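Dridodach trainee exam: hall tickets are up, what are you all doing for the last month?

Posted by Yeshi Workneh, Friday, May 13, 2022
8 comments

Hall tickets for the Dridodach technical trainee exam are live as of this morning!! Mine downloaded on the second try. Log in with your registration number and date of birth, and check the spelling of your name before you print. I got the Nusia center, morning shift, and I could not be happier (my aunt lives four streets away).

So now the real question — how is everybody spending the time until June? I'm on full mock papers, one every other day, and loving it more than I expected.

subbarao_c
Congrats on Nusia! I got Filen, which means a very early train, but fine. I'd go easy on the mocks. Last year I did 29 of them and my score barely moved. Going back over the old chapters did far more for me.

amin_batch_22
Have to disagree with subbarao. Mocks taught me to skip questions, and skipping is half this exam. There are 35 questions in the reasoning section and you will not finish them all if you get stubborn on number 4 like I did.

subbarao_c
Fair, but you can learn to skip in five mocks. You can't learn trigonometry that way.

Yeshi Workneh
Ha, I'm stubborn on every single one. Maybe two mocks a week and chapters in between?

penandpaper
Does anyone know if the photo on the ticket has to match the one we carry? Mine came out so gray you can't tell it's me.

amin_batch_22
The instructions on page two say same photo, two copies. If it's really bad write to the help desk now, they were quick with mine.

subbarao_c
Yeshi, two a week sounds great. I'm Subbarao Chettiar on the Filen study list if anyone wants to swap notes on the general knowledge part, I have a huge pile and I'm happy to share!

Yeshi Workneh
Yes please, sending you a message tonight. And penandpaper, bring your original ID too — they turned a girl away from our center last year over a photocopy.

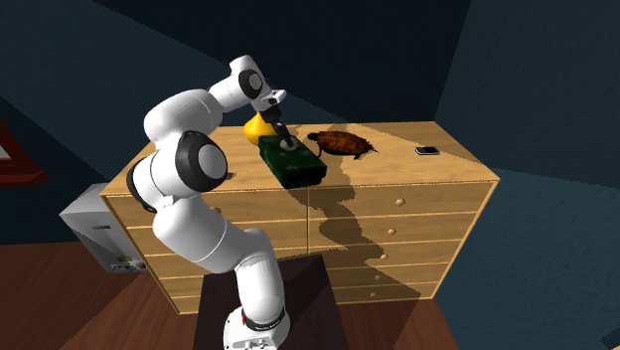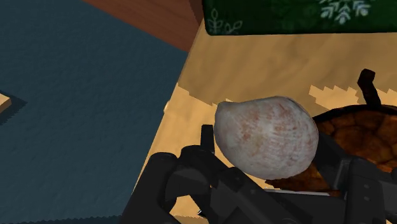 White arm over the dresser first, then the shell in the black gripper.

14 shares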